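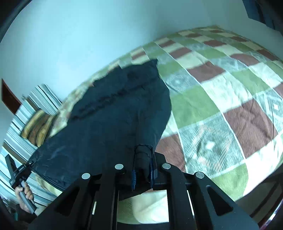
How does a policy know which bit of cloth to grab next, if the cloth never looks the same twice?

It learns a rough mapping from what the wrist camera sees to where the fingers should go in the next second or so, and then it looks again and corrects. There is no model of the whole garment anywhere in the system, at least not in the version we're building this term.

Right, so these are the notes for session 5, which is the one on two-armed cloth handling. I've typed them up a bit fuller than usual as the Saturday group had the projector trouble. If you've already done the Clutine exercise you can skim the first part.

Where we'd got to

Last session we had one arm, one rigid block and a nice tidy pose: six numbers and you know everything there is to know about where the block is. Cloth takes that away from you. A shirt has as many ways of lying on a bed as you've got patience for, and two grippers holding it doesn't help as much as you'd hope. You know where two points are. The rest hangs, folds and slides about however it likes.

People have tried to write the state down anyway. The usual way is a mesh, with a few hundred points joined by little springs, fitted to what the camera sees. I spent most of a winter on this with Radoslava Hrnčiar and I still think it's lovely, but the fit goes wrong as soon as one layer hides under another, and with a garment that's most of the time. Dark cloth is worse still. A navy top gives you hardly any texture to track, so the only useful edges are the outline and the odd crease where the light catches. Look at the far edge of the garment on the bed and then at the smooth part in the middle, and ask yourself which one you'd trust a tracker on!

So we skip the mesh. Pictures in, gripper motions out.

What goes in

For each hand we record three streams:

the wrist camera, wide lens, left bowed as it comes
the pose of the gripper over time
how far open the jaws are

A word about the wide lens, as somebody always asks whether to straighten the pictures first. Don't. You lose the corners when you do, and the corners are where the other gripper usually turns up. In the opening picture the second one is down in the lower left with a hand round its handle, and a policy for the near gripper needs to see that. The curve is the same in training and when you run it, so the network gets used to it.

Poses we store relative to where the gripper is now, never relative to the room. I'll say it again because it cost the last group a fortnight: relative to the gripper now. If you store room positions the policy learns your bedroom, and then it falls over in anybody else's.

For two hands there's one extra thing, the pose of the left gripper as seen from the right. Matoušek (our loader, not the person, sorry, I know the name confuses everyone) works this out for you if both tracks share a map. If they don't share a map it fills the field with zeros and carries on without a word. Check for zeros.

Timing

This is the dull bit and it's where most of your bugs will live. The two cameras run on their own clocks. If one hand is 40 milliseconds behind the other you won't spot it by eye, but when both hands are pulling a hem tight the policy sees a pull that happens after the cloth has moved, and it learns to wait. Then at run time both arms wait for each other, very politely, forever.

Skallby has an align step for this. Run it before you cut the recordings into episodes. If you cut first you have to line up every little piece separately and the short ones don't have enough motion in them to match on.

After that I measure the delay in the arm itself: send a small wiggle, see when the encoder moves, write the number in the config. Do it for each arm, they aren't the same.

How much data

The set for this exercise is 1,382 episodes, all garments, all on soft surfaces. We started with nearly 600 on a bare worktop and the policy was fine on a worktop and hopeless on a bed. A patterned cover is a proper test for it, with blocks of green and maroon and diamond lines all giving the network strong edges that have nothing to do with the cloth it's meant to hold. You want plenty of that in training. If every bed is plain white, the first patchwork will finish it off.

I'd also keep the clumsy episodes, the ones where somebody pinches too big a gather and has to let go and try again. They show the policy how to get out of trouble. Throw away the ones where tracking was lost, and only those.

For next time

Load ten episodes from the Brollosport folder and plot jaw opening against time for both hands on one graph. Mark where you think each grasp starts. Then compare with the labels that come with the set and bring me the ones you disagree with - I disagree with a fair few myself.

Try training once with the left-from-right pose switched off. Same seed, same number of steps. I'd like a short paragraph on what changes when the hands are far apart and what changes when they're close.

Reading is the same two chapters as before, plus the loader's README, which is short and slightly out of date about file names.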